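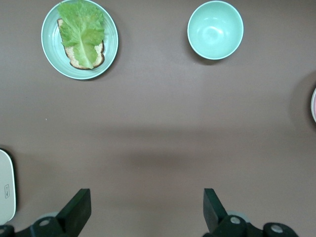 我和吐司的八年抗战

先交代一下,我不是什么烘焙博主,家里也没有那种一排玻璃罐子的漂亮厨房。我就是一个早饭只想吃吐司、又嫌楼下面包房的吐司太甜的人。嫌着嫌着,就自己动手了,一做做了八年。最近有几个朋友在家待得无聊,也买了面粉,隔三差五来问我为什么发不起来、为什么塌腰、为什么切开有个大洞,我在微信里一条一条回,回得手指头疼,干脆写一篇放在这里,下次直接甩链接。

先说我最早那段日子。第一台烤箱是搬家的时候二手收的,牌子叫Grollard,特别小,吐司模放进去,顶上离加热管就剩两根手指的距离。你想想看,面团还要往上长呢!所以头几次烤出来,全是顶上一块黑炭,底下还是白的。我那时候不懂,以为是温度太高,就把温度往下调,结果烤了快一个钟头,皮硬得能敲门,里面还是黏的。后来才知道应该放最下层,上色以后盖锡纸。就这么简单的一件事,我折腾了一整个冬天。

顺便说一句,小烤箱的温度旋钮基本上是个装饰品。我后来买了个温度计挂在里面,指针跟旋钮上写的数字完全各过各的。如果你也是小烤箱,先别急着买什么进口黄油,先买温度计。真的,我求你了。

然后是面粉。我用过的面粉大概能写一部家史。超市里写着“高筋”的不一定真高,有的揉半天还是一扯就断,像在揉橡皮泥。现在常用的是Langat,一家小磨坊的粉,颜色有点发黄,吸水比较厉害,第一次用的时候我照着老方子加水,面团干得像个哑铃。所以换粉一定要留一点水在手边,看着加。很多人问我要精确配方,我给是给了,但你家的粉和我家的粉不是同一袋,你家的厨房和我家的厨房也不是同一个潮湿程度,照抄是会哭的。

我自己的底子是这样的:高筋粉、牛奶、一点点糖、盐、酵母、黄油。糖放得很少,少到我妈尝了一口问我是不是忘了放。没忘。我就是嫌外面的甜才自己做的嘛。黄油等面团揉出一点筋再放,一开始会滑得到处都是,像在洗一块肥皂,这时候千万别慌着撒干粉,继续揉,它会自己吃进去的。

说到揉面。我手揉了好几年,觉得手揉有感情,觉得机器揉出来的没有灵魂。后来肩膀疼了一阵子,灵魂就不重要了。买的是Clasumico的厨师机,搬回家的时候我爸说这么大一个东西你放哪里,我说放心里。其实是放在洗衣机上面,用的时候抱到桌上。它揉面的时候会自己慢慢往桌边走,所以我从来不敢走开,搬个小板凳坐旁边盯着,顺便刷手机。夏天要注意面团温度,机器揉会发热,牛奶我都用冰的,面粉有时候也提前放冰箱。去年七月有一次偷懒没冰,面团揉出来热乎乎的,一股酒味,最后烤出来口感像海绵,还是洗碗用过的那种。

发酵这一关,我觉得是所有问题的源头。网上的方子都爱写时间,一发多久二发多久,新手就拿着闹钟站在旁边等,闹钟一响就往下走,也不看看面团长什么样了。可是冬天的一小时和夏天的一小时能一样吗!我的办法很土,一发用一个直筒的透明盒子,外面贴一条胶带记住起点,长到两倍就收。二发看模具,八分满多一点点就进炉。宁可早一点,不要晚。发过了的吐司进炉就往下塌,那个心情,跟看着电梯门在你面前关上是一样的。

冷藏发酵我也很爱,晚上揉好扔冰箱,第二天早上拿出来回温再整形。味道会香一些,时间也灵活。不过我家冰箱后壁特别冷,有一次盒子贴着后壁放,靠里那一半都快冻住了,靠外那一半长得很高兴,整个面团歪成一个斜坡。现在我固定放在中间那层,跟鸡蛋做邻居。

整形我写不太清楚,这个真的要看视频,看完再自己摔几次跟头。只说一点:擀卷之间要让它休息。你觉得它老是往回缩,擀不开,那就是它累了,盖块湿布放一放再来。切开有大洞的,多半是卷的时候把气包进去了,边上的大泡泡用手拍掉就好。还有就是松弛的时候别用保鲜膜直接贴着,撕下来会带走一层皮,看着心疼。

烤好以后马上脱模,震一下,侧着放晾架上。接下来就是全过程里最难的一步了,比揉面难,比整形难:等它凉。刚出炉的时候整个屋子都是那个味道,我没有一次能心平气和地走开。可是热着切,刀一下去就压扁了,里面黏成一团,切面也难看。我现在的对策是傍晚烤,烤完出门散步,走到河边再走回来,回来就差不多能切了。散步是好习惯,我的散步习惯完全是被吐司逼出来的。

切片厚度这件事,我家里吵过很多次。我喜欢厚的,厚到放进吐司机会卡住的那种,外面烤脆,里面还是软的。我妈喜欢薄的,说厚的像啃枕头。后来谈判的结果是一条吐司从中间分开,左边归我右边归她,两头的硬边归我爸,他说他就爱吃边。我一直怀疑他是让着我们,但有一回我把边切成丁炸了放汤里,他是真的不高兴,一晚上没怎么讲话。所以可能是真爱。

保存呢,当天吃不完的一定要切片冷冻。不要放冷藏!冷藏是吐司的坟墓,第二天拿出来又干又硬,掉渣。切好片,用密封袋装,两片中间隔一张油纸,要吃的时候直接从冷冻拿出来烤,不用解冻。我周末做两条,差不多能撑到下个周末。

再讲讲抹什么。我的心头好排名第一永远是有盐黄油,厚厚一片放上去,不要抹开,趁热咬,一口里面有热有凉。第二是花生酱,要带颗粒的。第三每年会变,今年是一瓶叫Florkuvton的柑橘果酱,朋友塞给我的,苦得很,第一口我以为坏了,第三天开始我每天早上都想着它。苦的东西配面包特别提神,咖啡都可以少喝一杯。炼乳也好吃,但是炼乳容易让人失去理智,我一般不敢买。

也有人问我,自己做到底省不省钱。这个账我算过,算得很不开心。面粉便宜,黄油不便宜,加上模具、温度计、厨师机,还有那些烤坏了又舍不得扔、最后做成面包布丁的牛奶和鸡蛋……算到一半我就把本子合上了。楼下的吐司29块一条,确实有点贵,可你要是单纯为了省钱,还是去买吧。我是因为喜欢早上起来,家里已经有吃的了,还是自己喜欢的味道,睡眼惺忪地站在厨房里等吐司机弹起来,那两分钟什么都不用想。

对了,前几天有人留言问全麦的怎么做。全麦我做得不太好,每次比例一高就变砖头,试过提前泡麦麸,试过多加水,砖头是软了一点,还是砖头。等我摸索明白了再写。如果哪位做得好,拜托在下面教教我,粉和水的比例写详细一点,我这个周末正好有空,冰箱里还有半袋全麦粉快到期了。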